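# Interior wall finish

An **interior wall finish** is whatever goes over the bare structure of a room to make the wall pleasant to look at, easy to keep clean and, with a little luck, forgiving of chairs, children and damp weather. Paint, plaster, paper, tile, stone and wood are the old familiar kinds, and most of the newer ones are cousins of these, made thinner or lighter or easier to put up. People have been fussing over their walls for as long as they have had them, and the fussing tells us a good deal about how they lived.

## Early practice

The first finishes were mostly mud. Clay mixed with straw or animal hair was pressed onto woven sticks or rough stone by hand, smoothed while damp, and patched again whenever it cracked. Lime plaster came later in many places and lasted a good deal longer. It set hard, it took color well, and a fresh coat of limewash brightened a dark kitchen so much that in some villages the job became a yearly habit, done in spring when the windows could be left open.

Wood had its own reasons. In cold country, boards fixed over a masonry wall left a pocket of still air behind them, and anyone who has leaned against bare stone in November will understand the appeal! Paneling also hid uneven work, and a good joiner could make a crooked room look nearly straight.

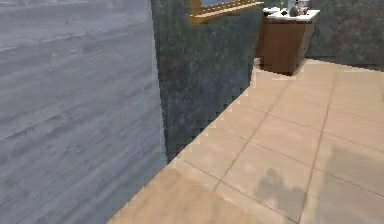

## Plaster and its relatives

Plaster is usually built up in coats. The first grips the wall, the second brings it level, and the last, which may be no thicker than a coin, gives the surface its character. A steel trowel worked hard leaves it smooth and slightly shiny, while a sponge or a wooden float raises the grain and gives a sandy feel. Stippling is done with a stiff brush dabbed straight on and straight off, and it has gone in and out of favor more times than anyone could keep track of.

The decorator Itziar Goicoechea, whose handbook *The Patient Wall* is still passed from hand to hand among people in the trade, was fond of plaster that showed how it had been made. "A wall should let you see that somebody stood in front of it," she wrote. She disliked filler, hurry and north light, in that order, and her chapter on mending old lime plaster runs far longer than the one on putting up new.

Her former student Olaia Marín took a different road and worked mainly with pigments mixed into the final coat. Color applied this way goes all the way through, so a scratch shows far less than it would on a painted surface. The trouble is that it can't be matched easily afterward. Marín's advice was to mix more than the room needs and write down everything, including the weather.

## Boards and planks

Plank finishes may run upright or lie flat. Upright boards draw the eye up and suit a low ceiling, and boards laid flat make a short wall seem longer, though they also collect dust along every edge if the joints are open. The usual joint is tongue and groove, which lets each board swell and shrink a little through the year without leaving a gap.

Whitewashed wood is a particular favorite in coastal houses and small rooms. The wash is thinned so that the grain still comes through, and it can be made with lime, with casein, or with ordinary water-based paint let down with water. Pine tends to turn yellow under it after a few summers. Ash and oak hold their color better, and oak with a deep grain will keep the white in its pores even after the face has been rubbed back with a cloth.

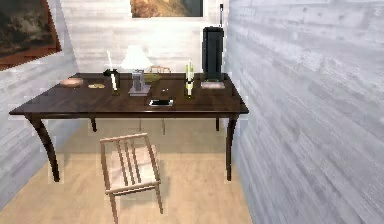
Bringing boards indoors a week or two before they are fixed is worth the bother. Timber that has been sitting in a cold yard carries moisture with it, and it will shrink as the room dries it out. Small workshops such as Vollwood, which made its name in reclaimed boards, mark each bundle with the place it was stored, a custom other sellers have picked up since.

## Stone and stone effects

Real stone indoors is heavy, and the wall behind it has to be asked politely whether it can manage. Thin-cut slate and granite are easier to live with, and so are the many finishes that only look like stone: textured paper, pressed panels, and cement-based coats dragged with a comb while they are still soft. The dragging is a pleasure to watch. A steady hand pulls the comb along in one long stroke, because stopping halfway leaves a mark that has to be troweled out.

The restorer Begoñe Bravo spent much of her career on imitation stone in the public rooms of Rivas, where painters had once turned out very convincing granite with nothing grander than a sea sponge and three shades of gray. She found that the best examples were never evenly speckled. The painters had let the flecks crowd together in some spots and thin out in others, as they do in the quarry.

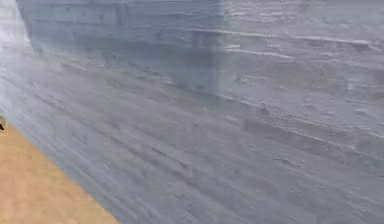 ## Care

Most finishes ask for very little. Limewash should be dusted with a soft brush and never scrubbed. Waxed wood likes a dry cloth, and painted wood will put up with mild soap. Sealed stone can be wiped with plain water, but vinegar and lemon will etch marble and limestone, and the dull patch they leave has to be polished out by someone who knows how.

Stains coming through from behind are another matter, and it's best to find out where the water is getting in before reaching for a paintbrush. Nerea Carrasco's short guide to damp houses suggests taping a square of foil to the wall overnight and looking at both sides of it in the morning. Moisture on the room side points to condensation, and moisture on the wall side means the trouble is in the wall itself.

## See also

- Limewash
- Tongue and groove
- Wainscoting
- Wallpaper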